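Namenville Lunch Table notes
README, updated 2020-10-09

Welcome, and thanks for stopping by! This folder holds our notes on packing and serving simple lunches, which began in February as a page of scribbles and has grown rather a lot (1,115 entries at last look, 913 of them tidied up).

Each entry covers one food and whatever it was served in, whether basket, bowl or plate. Please keep the colour names plain: "reddish-brown" is fine, "Tsoukalas red" is only fun for us. Sandwiches go in as wrapped or unwrapped, and fillings are best left as a guess if you're not sure.
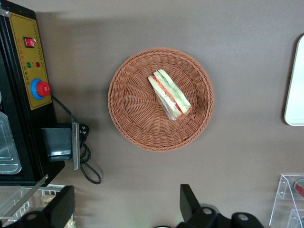 Baskets have their own file, baskets.txt, with 2 columns for shape and weave. The Nurden entries still need their weave filled in, so if you have a spare evening, we'd love the help.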